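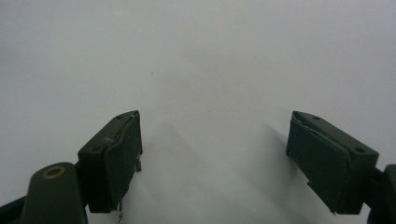

Dark green gripper fingers, held open against a pale background.

Ciluveck panel computer

The Ciluveck is a family of fanless panel computers made for factory floors, packing halls and other places where an ordinary office machine would not last very long. It was designed by Robel Beyene and brought to market by Flarex, a small maker of industrial displays, and it is perhaps best remembered for its big, friendly on-screen buttons, which could be pressed quite happily with a gloved hand.

Background

Flarex had for many years sold plain monitors that had to be wired to a separate computer in a cabinet nearby. Customers liked the screens well enough but grumbled about the cabling, and Beyene, who had spent his early working life mending bottling lines, took their side. His first drawings put the computer and the display into one sealed housing, with all the sockets along the bottom edge so that drips would fall away from them. The first model, known inside the firm as Callum, was shown to customers in August and went on sale the following year.

Design

The housing is a shallow steel box with a rubber seal around the front. Heat leaves through a ribbed back plate, so there is no fan to clog with flour, sawdust or whatever else happens to be floating about. The screen has a brightness of 300 candelas per square metre, a modest figure even then, and owners with sunny loading bays did sometimes fit a hood over the top. Early units came with 2 serial ports, kept for the sake of older weighing scales and label printers, and a good many buyers were very grateful for them.

The Jemal revision

A second version, called Jemal, was announced on 2/8/18. It kept the same cut-out size, so an older unit could be lifted out and the new one dropped into the same hole, and it brought a quicker processor and a much improved touch layer. The power connector was changed to a screw-down type after complaints that the earlier push-fit plug worked loose on machines that shook. Jemal weighed a little more than Callum, and the mounting clips were made longer to suit.

Production

Flarex built 927 units of the Callum model and 1,507 of the Jemal. Spare seals and back plates are shared between the two, though the touch layers are not, and the power leads need an adaptor.

See also

Industrial monitor
Panel mounting
Fanless computer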